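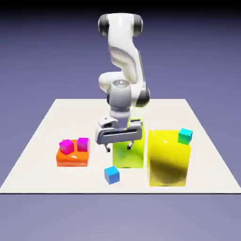

lorellana
Mensaje 1
En el almacén de Mollwood nos ponen brazo en la línea de reempaque a partir de junio. Somos 18 por turno y el encargado nos pasó la simulación que usan para las pruebas. Casi todos los cubos pequeños van encima de cajas más grandes, y el celeste asoma un poco por el borde derecho de la amarilla. En mi línea eso pasa todo el día, cajas mal apoyadas, y lo arreglamos con la mano sin pensarlo. ¿Alguien ha pasado por esto? Quiero saber qué queda para nosotros.

gilmar_v
Mensaje 2
En Adthorpe lo tenemos desde hace año y medio. No echaron a nadie, pero dejaron de cubrir las bajas. Éramos 10 en mi zona y ahora somos seis. Lo que queda es alimentar la célula, retirar lo que se cae y apuntar las paradas.

KDlamini
Mensaje 3
No estoy de acuerdo con que sea siempre así. A mí me dieron 180 horas de formación y pasé a ajustar recetas. Se me quitó el dolor de hombro y cobro más.

gilmar_v
Mensaje 4
¿A cuántos de tu turno les dieron esas horas?

KDlamini
Mensaje 5
A dos. Los demás siguen en carga manual, eso es verdad.

ilir.n
Mensaje 6
Lautaro, pregunta por el ritmo. A nosotros nos prometieron 378 bultos por hora y no se llega casi nunca, pero el objetivo del turno se calculó con esa cifra. Pide por escrito quién responde cuando el brazo se para.

lorellana
Mensaje 7
Gracias. Lo del objetivo no lo había pensado. El martes tenemos reunión, llevo eso y lo de la formación.

ilir.n
Mensaje 8
Pregunta también si las paradas cuentan como descanso. Aquí lo intentaron.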